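Updated 01/09/2022

The tips below are for keeping the papers and objects that go with an injury claim in order at home. They cover the household side of things only: folders, bags, labels, drying, copying and where to put it all. What the claim is worth and whether to bring one are questions for a solicitor.

## The folder

Use one lever arch file for each accident, even if two people in the house were hurt in it. Put a set of dividers in before you file anything. These headings work for most people:

- Letters from the solicitor
- Letters from the insurer
- Medical
- Work and pay
- Receipts
- Diary
- Everything else

File with the newest sheet on top. Write the date a letter arrived in pencil in the top right corner, as the date printed on it can be a week or more earlier. Leave the envelope if the postmark is clear and the letter has a deadline in it, and throw the rest away.

Don't punch holes in originals. Anything signed goes in a plastic pocket, and so does anything with a stamp on it. The Grolov pockets with the reinforced edge hold up well and come in packs of 100, which should see out even a long claim. The thin ones from the supermarket split at the second hole after a few months.

Staples are fine on copies. Paper clips rust if the file is kept anywhere damp, and the rust goes through several sheets.

## Receipts

Till receipts are printed on heat-sensitive paper. They fade in a wallet, they fade faster on a windowsill, and they go black near a radiator. Copy each one within a few days of getting it. A phone photo will do if the shop name, date, item and total can all be read.

Stick the original to a sheet of A4 with a strip of tape along the top edge only. Tape over the print will take the ink off. Write next to it in biro what it was for: "taxi to physio", "second pair of crutch ends", "prescription". In six months' time a taxi receipt looks like any other taxi receipt.

Keep small ones too. Hospital parking seems trivial at the time, but a year of it adds up. One household we know of put in 30 parking tickets at the end and had every one of them allowed, as each was matched to an appointment letter.

If a receipt has already faded, try holding it up against a bright window, or photograph it and turn the contrast up. Don't iron it. The bank statement will often do in its place, so print the page and underline the line.

## The diary

A page-a-day diary is better than loose notes. Fill it in at the same time each day, by the kettle or next to the bed, and keep the pen with it. Two or three lines are enough:

- How you slept
- What hurt, and when
- What you couldn't do, or had to ask somebody else to do
- Painkillers taken, with the time

Write plainly. "Couldn't lift the full kettle, used a jug" is more use than "bad day again". If it was a good day, put that down as well. Don't tear pages out, and if you make a mistake cross it through with one line so it can still be read. Never fill in a missed week afterwards as if you had written it at the time. Leave it blank, or date the note when you really wrote it.

Your solicitor may ask for the whole diary and the other side may end up reading it, so keep shopping lists and opinions about the neighbours somewhere else.

## Broken things

If a tool, a ladder, a chair or an appliance was involved, keep it exactly as it is. Don't mend it, clean it, oil it or plug it in to see whether it still trips the electrics. Don't send it back to the shop or the maker until you have taken advice, even if they offer a refund and a courier.

1. Photograph it from each side before moving it, then close up on the damage with a ruler lying next to it.
2. Find the rating plate or label and photograph that too. Write down the model and serial number by hand in case the photo is blurred.
3. Pick up the loose bits. Screws and small pieces go in a freezer bag with a label inside and another outside.
4. Wrap the item in an old cotton sheet. Bubble wrap traps damp and leaves marks on varnish.
5. Tie on a luggage label with the date, the name of whoever wrapped it, and "DO NOT USE".

Take batteries out of garden and power tools if they come out easily, and store them apart from the tool with their own label. If the battery is swollen or hot, leave it alone, keep it away from the house and ring the council or the fire service's non-emergency line.

Keep instructions and packaging if you still have them. A flattened box will go behind a wardrobe.

## Clothes and shoes

Leave them unwashed. Let anything wet dry flat on newspaper, out of the sun, with the newspaper changed once or twice. When it is fully dry, put each item in its own paper bag. Large flour or potato sacks do for coats. Plastic makes cloth sweat and grow mould, and mouldy cloth tells an expert very little.

Shoes from a slip or a trip matter more than most people expect. Don't wear them again, not even to put the bins out. Leave the soles alone, mud and all, and stand them in a shoebox with the lid on.

Cycle and motorcycle helmets get a box of their own with nothing pressed on top.

## Where to keep it

A bedroom cupboard is better than the loft or the shed. Lofts get too hot in summer and sheds are damp for most of the year. Under the stairs is good if the boiler isn't in there. Keep the box off the floor if there has ever been a leak.

For papers, a lidded plastic crate is enough. The Ragab 30 litre size takes three lever arch files upright with room down the side for the diary. If you prefer a metal box, check the inside height before buying, as many are made for foolscap folders and won't close over a lever arch.

Tell one other adult in the house where the box is and that nothing in it is to be thrown out or borrowed from. Spring cleaning in April has done for a lot of good evidence.

## Copies

Scan or photograph each sheet when it goes into the file, so it never becomes a weekend's work. A long-running claim can reach nearly 700 pages by the end, mostly medical records.

Name the files with the year first, then month, then day, then a word or two. They will sort themselves. The free version of Plirnau will join several photos into one document, and so will most phones without any extra app. Keep one set on the computer and another on a memory stick in a different building.

Don't crop or brighten your only copy of an accident photo. Make a duplicate and work on that. Sending pictures through a messaging app usually shrinks them, so email them at full size or hand over the stick.

## Phone calls

Keep a cheap notebook by the phone and nothing else in it. Date, time, who rang, what they said, what you said you would do. Ask for the caller's name and reference before anything else. If somebody you don't know rings about "your recent accident", write down the number, give no details and put the phone down.
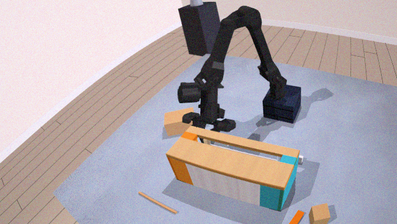
## When it's over

Ask your solicitor in writing before you throw anything out, and wait for the answer. Settlement papers and the final letter go in the long-term household file with the deeds. The rest can be shredded. A small cross-cut machine such as the Prallutico will take a few sheets at a time, and it needs the staples out first.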